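Build the Slow Robot
24/09/2020
By Hemi Partington
285 shares | 74 comments

I have spent most of my free evenings since March in the shared workshop on Bickerstaff Street, and I would like to make a case for something that sounds a bit foolish. If you have ever wanted to build a robot, build one that does a dull job slowly, and build it where other people can see you doing it.

The usual advice in Garnville, where half the adults I know own a soldering iron, is to start with a kit that rolls around the floor. I did that years ago. It rolled around the floor. I had a great weekend and then it went on a shelf, and I learned how to follow a booklet. What I wanted after that was hands. Hands are where everything gets hard, and I mean hard in the way that keeps you awake in a good mood.

So we have two arms on one bar, bolted down inside a three-sided booth, and the project is called Hernari because my daughter was four when she named it and I wasn't about to argue. The job is sorting out the small stuff that piles up in any workshop: keys, tags, rings, odd bits of cable. Pick it up, turn it over, pass it across, put it somewhere. A person can do this while talking about baseball. Getting a machine to do any of it has taught me more than my entire first degree.

Take keys. I used to think of a key as a simple object. It's flat, it's stiff, it doesn't roll away. Then you ask a gripper to lift one off a hard surface and you find out that flat is the worst thing a thing can be! There is no edge to get under. The fingers come down, squeeze, and the key skates off sideways like a bar of soap. Put it on a shiny plate and the reflections can fool whatever vision code you've written as well. Put a split ring through it and now it's dragging friends along. I rewrote our grasp routine so many times in June that I started dreaming about key blanks, and I would do it all over again, because the night it finally lifted one cleanly I yelled loud enough to stop a table saw.

And then the handover. One arm holds a thing and the other arm takes it. Toddlers get this wrong for months, and having done it with both now I can see why. The receiving arm has to close before the giving arm opens, but if both of them hold tight and one is off by a hair, they fight, and whatever is in the middle loses. You end up slowing everything down. Then you slow it down again. Our handovers are so slow that visitors lean in and hold their breath, which I never once saw anyone do for the little rolling kit.

People tell me this is a waste of good evenings when companies with real budgets are working on the same thing. A guy from Drandis (they do conveyor controls, out past the rail yard) looked at our booth on an open night and told me, kindly enough, that he could buy a feeder that would beat it by lunchtime. He's right. A feeder would win, and if I had ten thousand identical keys I'd get one. But I don't have ten thousand keys. I have a bin full of whatever people left behind, and I'm interested in how a hand deals with whatever.

There is a fairer complaint, about money and space. Arms cost more than a rolling kit, and ours take up a bench that could go to somebody making chairs. I don't have a perfect answer. We split the cost between the members who use them, we buy used when we can, and on two nights a week the booth belongs to anyone who signs the sheet. A retired bookkeeper now writes better motion code than I do. She doesn't comment any of it, and I have complained to her about this, and she has told me to learn to read.

The shared part matters more to me every month. At home I would have quit in April, when a wrist motor kept dropping off the bus and I couldn't find out why. I had swapped the cable, swapped it back, and was composing the classified ad in my head. Somebody walking by with a sheet of plywood asked whether I had checked the crimp on the power side. I had not. Five minutes later the arm was moving. I have no idea how people do this alone in a garage, though I admire them for it.

It also keeps you honest about looks. Our bar is scuffed and the tabletop has seen things. I used to want to repaint before open nights, and now I'd sooner spend the hour on the grasp code. A build that gets used ought to look used, and I think new people are less afraid to touch it.

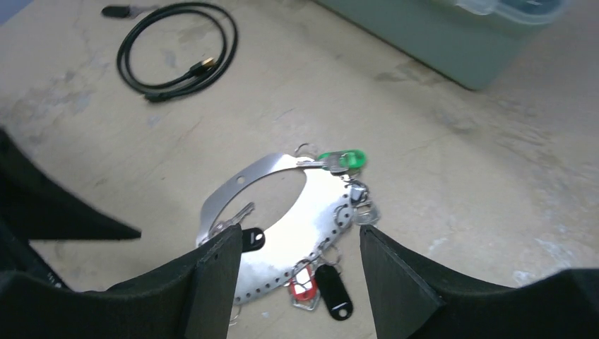

The keys, then the whole booth twice. 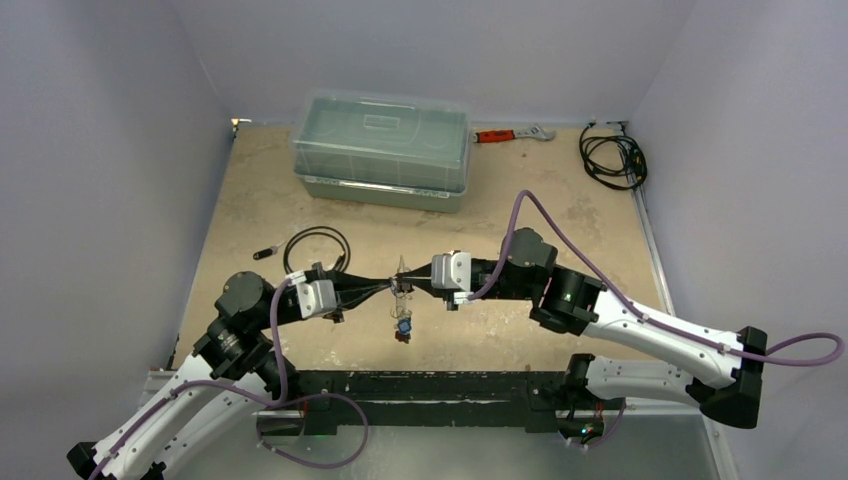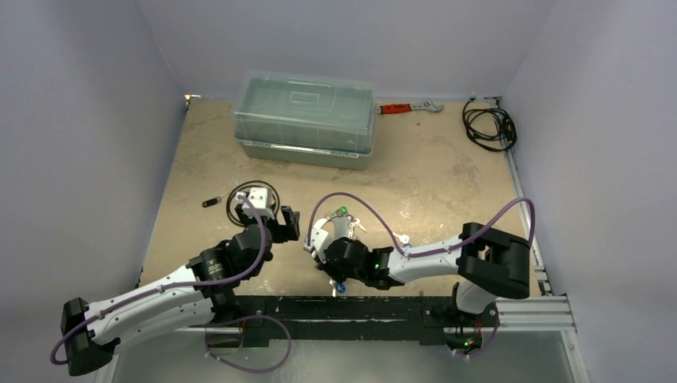

What I'd tell a beginner

Pick a job you already do with your own hands and find boring. Do it yourself first, slowly, and pay attention to your fingers - you'll notice you slide a coin to the edge of a table before you lift it, or that you pinch a key ring and let the key hang. Steal all of that.

Leave extra slack in your cables, more than looks sensible. Keep a wrench within reach. Start with one arm if one is what you can afford, and get it picking up something chunky before you let it anywhere near anything flat.

And find a shop with other people in it, even if the drive is a pain and the good bench is always taken. Ours has room on the sheet for next month. Bring some odd keys.

Related
Why our laser cutter has a waiting list
Learning to crimp, badly
Notes from the Garnville repair night
A beginner's year with Hernari

74 comments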